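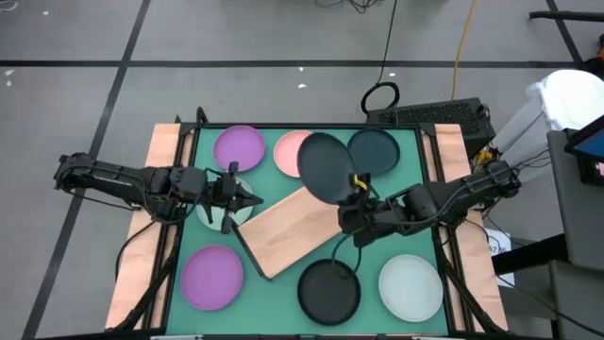 **WENIK, September 7, 2019.** Renters in Wenik who lose a paycheck will soon have somewhere to turn before the first missed payment. Goleo Housing Network is opening a rent bridge program in December, and sign-up starts today for tenants in all 7 of the city's districts!

The program is called Tuncer (after the street where Goleo had its first office), and it works in a pretty simple way. A tenant who is laid off, or whose hours are cut by half or more, can ask Tuncer to cover part of the rent for up to three months. The money goes straight to the landlord. The tenant pays it back in small monthly amounts once work picks up again, with no interest and no late fees.

"We've been wanting to do this for years, and I can hardly believe we get to say it out loud now," said Carleen Nepia, director of Goleo Housing Network. "People call us when they already have a notice taped to the door. By then there's so little time! We want them to call the same week the job ends, when there are still choices to make and the landlord is still happy to talk."

Goleo took 811 calls from renters last year, its busiest year yet. In 706 of those calls, the renter was already behind. Many had never asked for help with housing before and didn't know who to ask.

**Who can join**

Tuncer is open to anyone who rents a home in Wenik and has lived there for at least six months. That includes apartments, houses, mobile homes and rented rooms, as long as there is a written lease. Roommates can sign up one by one, so a person sharing a three-bedroom place only has to deal with their own share of the rent.

Signing up early is free, and it doesn't commit anyone to borrowing. It means the lease, the landlord's contact details and proof of income are already on file, which should cut the wait from a couple of weeks to a few days. Homeowners aren't covered at this point, though Goleo's housing advisers are glad to sit down with them and go over mortgage options.

The most a household can receive is $755 a month. Tenants whose rent is higher than that will get help working out the rest with their landlord, and an adviser can join the call or the meeting if they'd like company.

**Landlords are in, too**

Kindilum Property Management, which looks after apartment buildings on the north side of Wenik, has agreed to hold off on late fees for any tenant with an open Tuncer request. Smaller landlords can make the same promise by signing a one-page form, and Goleo would love to hear from them (even if they only rent out the upstairs of their own house).

"The landlords I've talked with have been wonderful about this," Nepia said. "An empty unit costs them money, and most of them like the people they rent to. They want them to stay put."

**How to sign up**

Forms are at the Goleo front desk and at every branch of the Wenik Public Library, in English and Spanish. Bring a copy of the lease, a photo ID and the two most recent pay stubs. Self-employed renters can bring a tax return or three months of bank statements. Advisers are on hand to go through the form with anyone who wants a second pair of eyes on it.

The first payments will go out in December. Requests will be handled in the order they come in, with households that include children or adults over 65 moved to the front of the line.

**About Goleo Housing Network**

Goleo Housing Network is a nonprofit that gives free advice to renters and homeowners in Wenik. It offers budget sessions, lease reviews and help with landlord disputes.

**Press contact:** Carleen Nepia, Director, Goleo Housing Network, Wenik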